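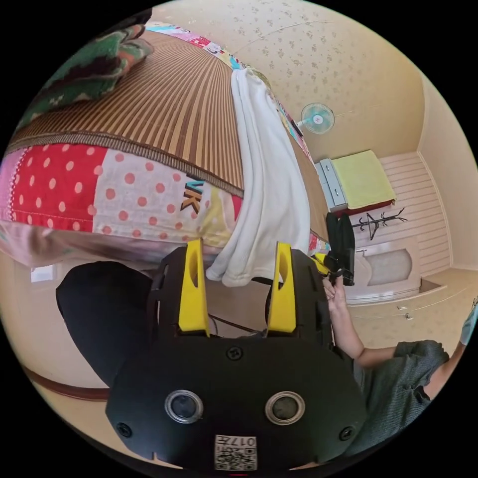 "Most of the slides were about us being a family"

Anong Sriwong has been a change consultant for long enough to wince at the word change. She spent the first half of her career at Gimico, a large firm with a lot of glass in it, and left to set up Grenbridge, which has two partners and a shared kettle. Her clients are mostly regional companies that have been bought, merged or told to become more customer-focused by Easter.

We met at her office above a dry cleaner's in Pendholm, where she had cleared a chair for me by moving one pile of folders on to another.

I asked what people think she does all day. "They think I turn up, sack a third of them and bill for lunch," she said. "I've never billed for lunch. It's usually a sandwich in the car."

Her longest job so far was with Charbonneau, a catering supplier with 300 staff and, when she arrived, 51 separate forms for handling a customer complaint. She asked to see them all. It took the company until February to find them.

"Seventeen were still in use," she said. "The rest were just there, like old paint in a shed. One of them asked for the customer's fax number and had a box underneath for 'mood'. I was quite fond of that one."

The board had wanted a new set of values. There was already a set, framed, in reception, and she spent a morning asking people on their way past what it said. The receptionist got one right. The managing director got none and asked whether it was a trick.

So the values stayed where they were, and Sriwong went and sat with the complaints team. She answered phones, badly by her own account, and cut off a hotel in Leicester twice. By the end of the week she had a short list of things that made customers ring back angrier than before, and top of it was being promised a call by Friday from someone who didn't work Fridays.

"That was the strategy, really. Let the person who picks up the phone give the refund. I did put it in a longer report, as they'd paid for one."

Did the board like it? She thought about this for a while. "They liked the report. The finance director was worried everyone would give refunds all day for the fun of it. I said have you met your staff — they won't even take the last biscuit."

She is less cheerful about her own trade. Too many projects, she says, are finished on the day the consultants leave and forgotten by the Sunday after. She goes back to old clients at her own expense, partly from conscience and partly, she admits, to be nosy. At Charbonneau the complaint forms are down to two. The values are still in reception, and somebody has put a coat stand in front of them.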